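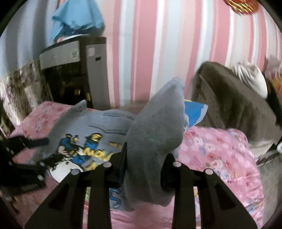 About the Bakard School of Household Arts

The Bakard School of Household Arts teaches the ordinary work of keeping a home: making beds, sorting and folding clothes, caring for blankets and cushions, and putting a bedroom in order at the end of the day. The School was founded in Drandunberg by a small group of teachers who had noticed that many young adults left home without ever having been shown how to do these things. It opened with one classroom and a borrowed linen closet. It now occupies the upper two floors of the Blomqvist Building on Wadel Street, and 744 students have completed its certificate course.

Our Purpose

The School exists to give practical instruction in domestic skills to adults of any age and background. Students come to us before moving into a first apartment, after a change in family circumstances, or in preparation for paid employment in housekeeping and home care. No previous experience is required, and applicants are not asked to pass a test of any kind.

The School is a nonprofit institution. Tuition is set each February and is charged on a sliding scale. A limited number of places in every term are held for applicants referred by the Drandunberg housing office.

Our Course of Study

The certificate course consists of 132 hours of instruction, divided into 7 units. Bedding and Bedrooms is the first unit and remains the one for which the School is best known. It covers the following subjects:

Making and changing a bed, including fitted sheets and comforters
Care of fleece, down and other soft furnishings
Sorting, folding and storing everyday clothing
Arranging drawers and small cabinets
Clearing a bed that has been used as a place to put things

The last subject was added at the request of former students. In most homes the bed is the largest flat surface in the room, and it collects sweatshirts, bags, extra cushions and whatever else was carried in that day. Students learn to clear it in a fixed order. Clothing is lifted off first and sorted for wash or wear. Bags and straps are hung up. Cushions and pillows are shaken out and set aside, and the comforter is then pulled straight from the foot of the bed toward the head.

Considerable time is given to fabric. Students handle printed cotton, fleece, quilted covers and knit shirts, and they learn to read a care label before deciding what to do with the item. Printed shirts are turned inside out for washing. Fleece is dried on low heat or on a rack, and it is never ironed. The remaining units address laundry, floors, kitchens, bathrooms, mending, and household planning.

Our Classrooms

Instruction takes place in practice rooms furnished as they would be in a family home. The School does not use matched sets of bedding. Comforters, pillowcases and curtains are donated by households in the district, and floral patterns have always been well represented -- a fact on which visitors often remark. Storage in the practice rooms is likewise mixed, from wooden dressers to plastic drawer units, so that students become used to working with whatever a home already contains.

Each class is limited to 17 students. Classes meet in the morning and again at 6:30 p.m. for those who work during the day.

Working with the Community

The School accepts clean, usable bedding and clothing throughout the year. Items that are not needed for teaching are washed, folded by students as part of their coursework, and passed on to families in Drandunberg. Donations may be left at the Wadel Street entrance during office hours. We regret that mattresses and electric blankets cannot be accepted.

Short workshops are also offered to tenant groups, student residences and employers. These last one afternoon and may be held at the School or at the host's own premises.

Visiting and Admissions

Prospective students are welcome to observe a class before applying. Visits are arranged through the admissions office, on the second floor of the Blomqvist Building -- please use the elevator at the rear of the lobby. Application forms are available at the front desk and may be returned in person or by mail.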